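4.2 Collecting two-handed demonstrations of cloth handling in homes 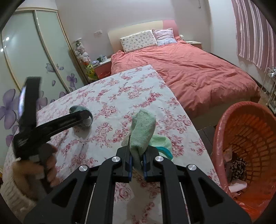
The demonstrations used in this section were recorded with a pair of hand-held grippers, one for each hand, and without a robot on site. We chose this method after the pilot described in Section 3, in which operators steering the two-arm Sivolton platform from a console took far longer over a single towel than a person holding the grippers did, and tended to avoid the more awkward grasps altogether. Moving the collection into homes also let us record on beds, small tables and patterned tablecloths, none of which were present in the laboratory set.

Each gripper is closed by the operator's fingers and has the same jaw geometry as the Clelleck end effector used in the later trials. The jaws carry soft pads. Video is taken from a wide-angle view fixed to the tool, so that the fingers are always visible at the bottom of the image and the object enters between or beyond them. Tool pose is estimated from the video together with inertial readings, and jaw width is stored at every time step. The two streams are aligned by a clap of the jaws at the start of each session, which we check by hand.

Fig. 3. Two-handed collection in a bedroom. The pads of the nearer gripper hold a bunched green towel above a floral tablecloth while the second gripper, held in the operator's left hand, reaches towards a rolled item.

Operators were given a short written task and very little else. They were asked to sort a small pile of mixed cloth items, to flatten or fold the ones that could be folded, and to leave the surface clear. We did not prescribe an order or say which hand should do what. Early on we had tried a stricter protocol in which the right hand always held and the left hand always moved, and the resulting policies were poor at recovering when the first grasp slipped. Those early recordings are not included in the results below.

Homes were prepared as little as possible. Bedding, curtains, toys and storage were left where they were, and the operators worked with the light that was in the room. The only change we asked for was that mirrors directly facing the work surface be covered, as reflections of the moving tools caused the pose tracker to drift. Glossy wardrobe doors turned out to be less of a problem than we had feared, provided that they stayed to one side of the work surface. Large plain bedspreads were worse, since they gave the tracker few points to follow when the operator leaned in close.

The full collection holds 2463 episodes. Of these, 940 contain at least one period in which both grippers touch the same item, and we refer to this part as the shared-contact subset. A further 567 episodes contain parallel work, meaning that the two grippers handle separate items at overlapping times. The remainder consists of episodes in which one gripper waits or steadies the surface while the other acts. An episode that contains both shared contact and parallel work is counted once, under shared contact.

Parallel work was not something we had planned for. Our first labelling scheme assumed that the second hand would either help the first or stay out of its way, and annotators kept returning episodes that fitted neither case. A typical one has a towel lifted in one gripper and held there while the other goes for the next thing on the table. The two motions are not independent, because the held towel blocks part of the view and limits where the free hand can pass. We added the third label after a review in July and relabelled everything that had been done up to then.

4.3 Filtering and labelling

Episodes were removed if the pose track was lost for longer than one second, if either jaw-width signal was missing, or if an operator put a gripper down to use a bare hand. The last rule was applied strictly. People reach for cloth with their fingers without thinking about it, most often to pull out a corner trapped under another item, and a policy trained on such footage learns that corners free themselves. The episode counts given above are those that passed all three checks.

Contact labels were first proposed by a small classifier working on jaw width and image crops, then corrected by annotators. Agreement was high for towels and pillowcases and lower for socks and other small rolled items. With these, the pads often hide the item completely at the moment of contact, and the annotator has to judge from the frames on either side. Where two annotators differed by more than a few frames we kept the later time, on the grounds that a policy which closes slightly late loses less than one which closes early on nothing.

Fuzzy and terry fabrics needed separate attention. They compress a good deal under the pads, so the jaw width at which a firm grasp is reached varies with how the cloth is bunched. A single closing threshold, which served well enough for sheets and shirts, produced many false releases on towels. We replaced it with a threshold relative to the narrowest width reached in that grasp. The change was made before training and applies to all the models compared in Section 5.

4.4 Policy and training

The policy takes the two tool views and the recent relative motion of the two grippers, and predicts a short sequence of tool motions and jaw widths for both hands. All poses are expressed relative to the current pose of each tool. We do not use a fixed room frame, and no overhead view is given to the model. Earlier work on the Fivcombe benchmark had suggested that an outside view is needed for two-handed folding. In our trials the relative pose between the tools supplied most of what was missing, although not for large sheets, where both tools can be looking at plain fabric with no edge in sight.

We trained three versions. The first used the whole collection. The second left out the parallel-work episodes. The third used the whole collection but withheld the relative motion input, so that each hand could see the other only when it came into view. Network size, training length and image augmentation were kept the same throughout, and the checkpoint was chosen on a held-out group of homes which did not appear in the test trials.

4.5 Trials on the robot

Trials were run on the Sivolton platform in the Kleinschmidt test flat, a furnished space that contributed no training episodes. We ran 548 trials, divided as evenly as the item sets allowed between the three versions. A trial was scored as a success if every item had been folded or set aside and none had fallen to the floor. The person resetting the table did not know which version was running.

The version trained on the whole collection did best on mixed piles. Its advantage came mainly from the middle part of the trial, when several items remained and there was something useful for the free arm to do. Without the parallel-work episodes, the second arm usually hovered until the first had finished. It rarely made an outright mistake in this state, but trials often ran into the time limit. On single towels the two versions could not be told apart.

Withholding the relative motion input had a different effect. The arms still worked at the same time, but they came too close to each other and the safety layer stopped them. Most of these stops occurred while one arm was carrying a hanging cloth, which hid the other arm from at least one of the two views. We take this as the main reason for keeping the input, even though it depends on good tracking in both tools.

Failures that remained in the best version were concentrated on small rolled items and on cloths lying on a patterned cover. In the first case the jaws tended to push the item away before closing. In the second, the policy sometimes pinched the cover along with the target and dragged both. Operators did this too during collection, and then let go and tried again, but such corrections are short and make up a small share of the data. We return to the weighting of these segments in Section 6.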